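Minutes, Lerarbridge Butterfly and Meadow Group, spring meeting, Sat 2 May

Good turnout, and the room was noisy well before we started (a nice change from January!). The minutes of the last meeting were read and agreed with one fix: the seed order was from Skirnar, not Lokance.

**1. The Geum meadow**

Really happy news to begin. The lower half of Geum has come up thick with clover and violets, and the people who walk it regularly have already logged orange tips and a very early swallowtail. The upper half is slower. It was agreed to leave the upper half alone until fall and not reseed now, although two members would like it noted that they'd rather have a go this month.

Mowing was discussed at length. Last year's cut was too early and too short. Agreed: one cut only, after the asters finish, and the clippings get raked off the same week. The path along the fence can be kept short all summer so strollers can get through.

**2. Count walks**

The count total for last year was 1691 butterflies, our best ever, and there was applause! We had 58 sheets handed in. A few were hard to read, so please print the species names and put the start time at the top.

Walks this year will follow the same loop from the bridge. Each walk can take up to 20 people. Beginners are very welcome, and the ID cards are being redone with bigger pictures and a page just for skippers, which everybody asked for. If you see something and can't name it, write down the color and where it was sitting. That is still useful to us.

**3. Patterns and colors for the banner**

The banner needs replacing before the summer fair. People brought in fabric scraps, wrapping paper and a lot of opinions. Watercolor butterflies were by far the favorite over the line drawings, and there was much love for having several colors together on a plain white background.

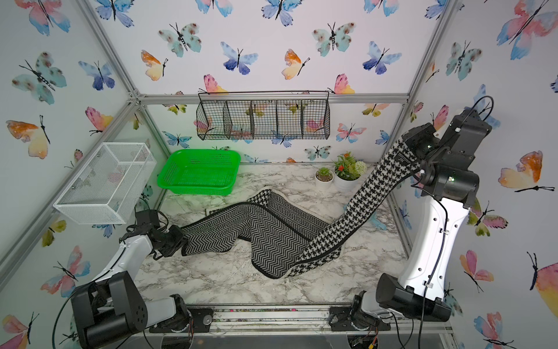 *Item 3: watercolor butterfly wallpaper, white background.*

It was pointed out that a blue and pink butterfly doesn't match anything we'd log on a walk. The feeling was that the banner can be cheerful and the ID cards can be correct. Agreed to go with watercolor, with the group name in dark green. Lokance will be asked for a price on printing, and we'll get a second one to compare.

**4. Plant sale**

Milkweed, coneflower and bee balm are all potted up and looking terrific. Price is 5 dollars a pot, same as last year. Please bring back empty pots, rinsed. We are short of labels and trays.

**5. Other business**

- The gate at Geum sticks. Lift, then push.
- Caterpillars on the parsley at the school garden: please leave them!
- Request for an evening moth night. Lots of hands went up. To go on the next agenda, with someone to find out about a sheet and a lamp.

Next meeting: same room, after the fair. Bring count sheets.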